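黒い服のたたみ方と、ベッドの上での仕分けについて

投稿者:ねぎま 2018/04/21

実家の離れにある小さい寝室を片付けてます。窓のすぐ外まで緑が茂っていて、気分はいいんですけど、ベッドの上がもう服の山で…。濃いグレーのセーターっぽいやつとか、黒い布とか、似たような暗い色ばかりで、丸まってるとどれが何だか全然わからないんですよ。
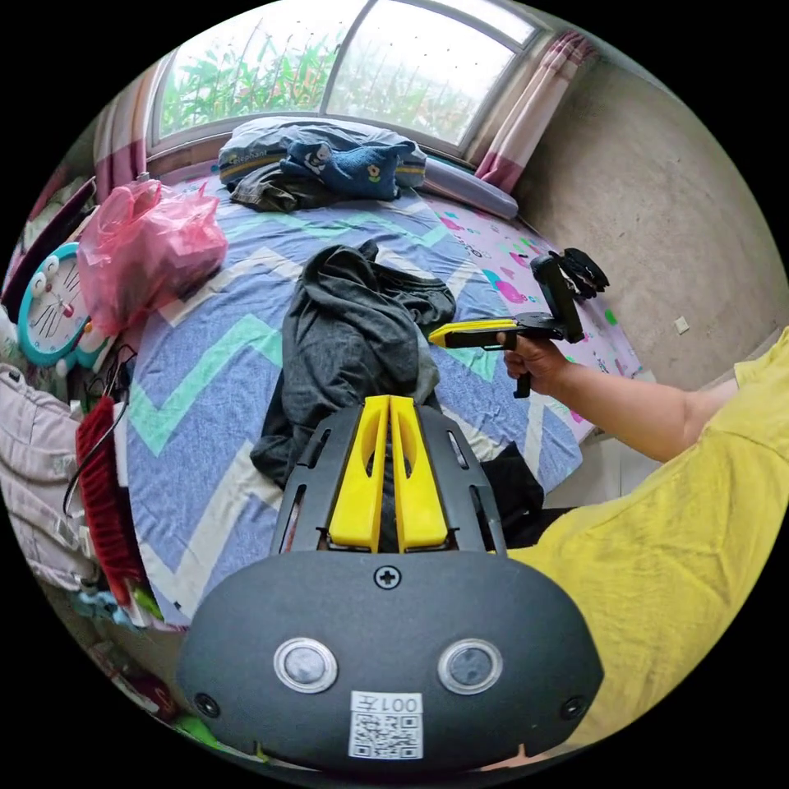
で、困ってるのが二つありまして。まず、部屋にタンスがないので、ベッドの上で広げてたたむしかないんですが、シーツも枕カバーも柄物なので目がチカチカします(笑)。それと、ウエストにひもが付いたズボン。たたんでもひもがびろーんと出てきて、重ねると隣の服に絡むんです。みなさんどうしてますか? 6月には荷物をまとめて引っ越すので、それまでに箱に入る形にしておきたいです。

コンダム荘の二階さん

うちも似たような部屋でした! 壁が塗りっぱなしで、ざらっとしてる感じの。まず言いたいのは、たたむ前に場所を空けること。私は最初、山の横のすき間でちまちまやってて、たたんだそばから山が崩れてきて泣きました。山は全部いったん椅子でも床に敷いた布でもいいから移して、ベッドは作業台だと思って使うのがいいです。

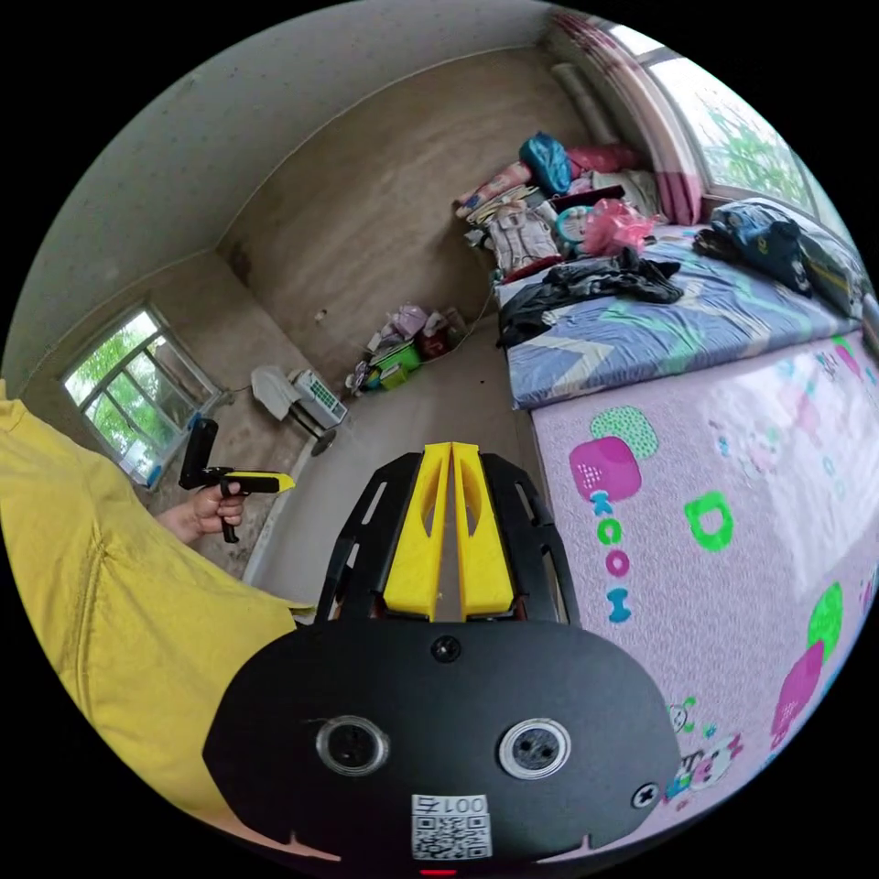
あと窓があるなら明るいうちにやったほうがいいですよ〜。黒と紺って電気の下だと本当に区別つかなくて、私は靴下で何度も失敗してます。枕は端っこに寄せて、その上に小物だけ置く。ハンカチとか薄い布とかですね。200円くらいの布箱を買ってきて放り込んでもいいと思います。

ひもの件はよくわからないです、すみません。私は抜いちゃいます。抜いたら戻すのが面倒で、結局そのまま履かなくなったのが一本あります…。

テンモジ・クリシュナンさん

ひも付きズボン、抜かなくて大丈夫です。昔プルリトビーの寮で洗濯当番をしていて、そこで覚えたやり方を書きますね。

まず服を平らに置いて、ウエストのギャザーを左右に軽く引っぱって伸ばします。ここをサボると、くしゅっとしたまま裾だけ広がって、スカートみたいな形になっちゃうんですよね。それからひもの両端をそろえて、ゆるく一回だけ結んで、ウエストの内側に入れてしまう。固く結ぶと次に履くとき自分を恨みます。

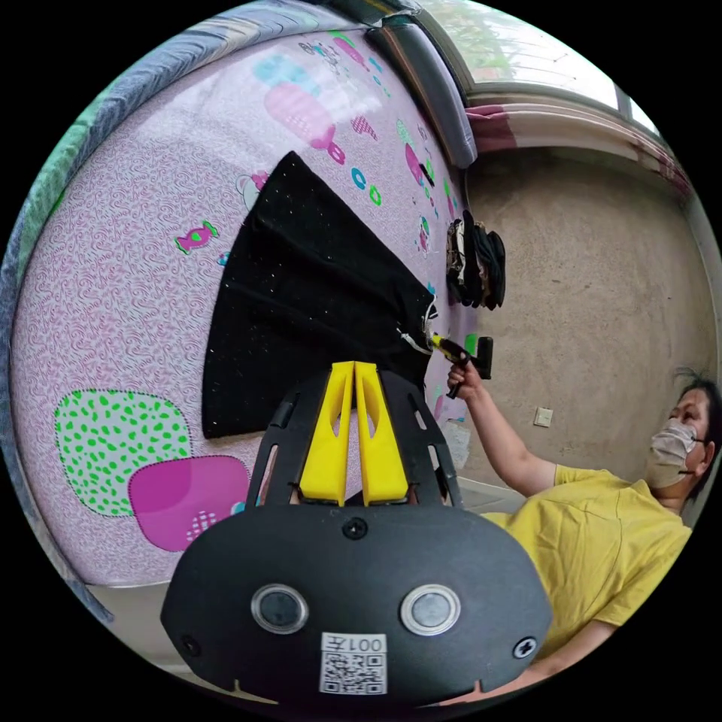
黒い生地は細かいほこりが目立つので、気になるなら粘着のコロコロを先にかけてください。たたんでからだと内側に入ったぶんが取れません。シーツの柄が気になるという話は、無地のバスタオルを一枚敷けばかなり楽になります。黒い服なら白っぽいタオルがおすすめです。

ジャージみたいなつるつるしたズボンは、二人いるなら両端を持って、ぴんと伸ばしてから置くのが早いです。一人ならウエストを持って二、三回振るだけでも違います。そのあと足を重ねて、裾からウエストに向かって三つ折り。幅が32センチくらいになれば、普通の引っ越し用の箱に二列で入ると思います。 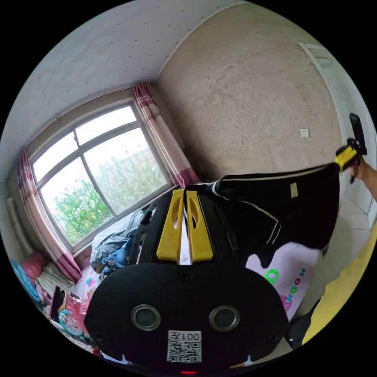 窓ぎわで黒いズボンの端と端を持って伸ばしているところ。細い白のライン入り

タグが後ろの目印になるので、私はタグのある側を外にして折ってます。ラインの入ったズボンは、ラインがまっすぐになるように合わせるときれいに見えますよ。

投稿者:ねぎま

お二人ともありがとうございます! バスタオル、さっそく敷いてみたらすごく見やすいです。ひもも内側に入れたら絡まなくなりました。12枚以上たたんだところで腰が痛くなったので今日はここまで。セーターだけ、たたむか丸めるかまだ迷ってるので、詳しい方がいたらまた教えてください。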